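Subject: Re: [filmsoc] September program - the long one

Hello all,

Apologies for the slow answer. I wanted to watch the thing again before I opened my mouth, and the thing is two and a half hours, plus a break in the middle for toast.

For those who joined the list after the message below went out, here's what I'm answering:

> On the matter of the September slot, I propose we show Flernier in
> the long cut. We've had three comedies in a row and the last of them
> had a dog in it. I know it's slow. It's meant to be slow. If we can't
> sit through a woman closing up a hotel for the winter then I don't
> know why we pay for the hall.
>
> Also, could whoever has the spare key please bring it back.

I don't have the key. On Flernier, though, I have views, and I've put them under headings so you can skip the ones that annoy you.

What it is

A woman called Ulia looks after a lakeside hotel that has shut for the season. A man called Kun arrives to value the furniture. He is supposed to stay 2 nights and stays until the thaw. That's the plot, and I haven't spoiled anything, as you could work it out from the poster. The first hour is mostly her going from room to room putting sheets over things, and him going from room to room taking them off again. I laughed at this more than I think I was supposed to. There's a long fixed shot of the pair of them in the dining room, not speaking, while a radio in the kitchen reads out the ferry times, and by the end of it I knew the ferry times.

I was against it the first time I saw it. I had it down as one of those films where the director has mistaken a corridor for an idea. Second time through I was paying attention to the sound, and it's a different film. You hear the building before you see it. When Kun finally says something kind, a good 16 minutes after he ought to have, there's a pipe knocking behind the wall the whole way through the line and it nearly does for you.
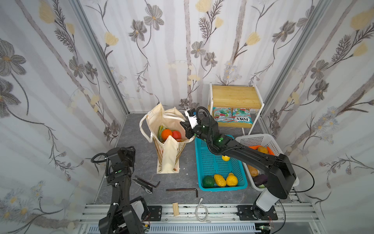
Which cut

There are two going about. The long one is what got booed and applauded on its first run, depending on which row you were sitting in. The short one was trimmed for television and loses the subplot with the boatman, which I'd call a mercy, but it also loses the scene on the stairs, and without the stairs the ending makes no sense at all. She just appears to have bought a coat.

I'd go for the long cut with an interval. Purists will say it wasn't made with an interval in mind. Purists are welcome to explain that to my knees. There's a natural place for it, straight after the power goes out in the east wing, when the screen goes black for so long that half the audience will assume the projector's gone again anyway.

The acting

She's marvellous. I'll say it plainly so I can be rude about him. She does a great deal with her back to the camera, and there's one moment with a telephone, where she picks it up, listens, and puts it down again, that I'd put up against any big speech you like. He is fine. He has one expression, which is that of somebody trying to remember whether he left the iron on, and for most of the film it happens to be the right one. When it isn't, you notice. The quarrel by the boathouse needed someone who could raise his voice without looking as though he were about to ask for the manager.

The boatman is dreadful. I understand he was a real boatman.

The end, carefully

I won't say what happens. I will say that room 2247 is a peculiar number for a hotel that plainly has 60 rooms at most, and that people have built whole theories on it. Some think the hotel is the afterlife. Some think it's a bank. My own theory is that they had a door left over from another production and painting it would have cost money. If we have a discussion afterwards, as we always say we will and then don't, I'd ask that we give the door five minutes and move on. We lost an entire evening last winter to the colour of a scarf.

What I do like about the ending is that it doesn't tidy up. The furniture is still there. You never learn what any of it was worth. Given that he's spent the whole winter writing figures in a little book, it's a decent joke, and a better one for being left alone. 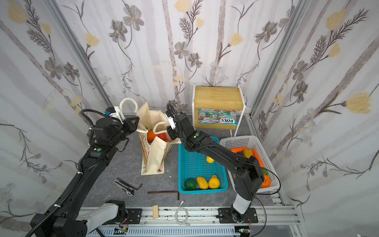
Aston had already written to me off-list to say that the long cut was a fine idea in principle, but that the last time we ran past ten o'clock the hall charged us for the extra hour, and had anyone considered starting at half past six? I hadn't. I'm for it. It does mean people will be coming straight from work and will want more than a biscuit, so perhaps we could put soup on at the interval, provided it isn't the soup we had in March.

The same note asked whether the subtitles on the long cut are any better than the ones on the short. They are, mostly. There's a stretch in the second half where everybody says "indeed" a good deal more than anyone does at a lake, and one line about the herring that I'm fairly sure is a mistake, though it suits the mood. They're white on snow for most of the final reel, so if your eyes are like mine you'll want to be near the front.

So that's a yes from me: Flernier, long cut, half past six start, interval at the blackout. If it's voted down I'll come to whatever replaces it and be perfectly pleasant, dog or no dog.

Someone will need to book the hall before the choir gets in. They had September off us last year and left the chairs in a horseshoe.

Still haven't got the key. Have we tried the pocket of the black curtains?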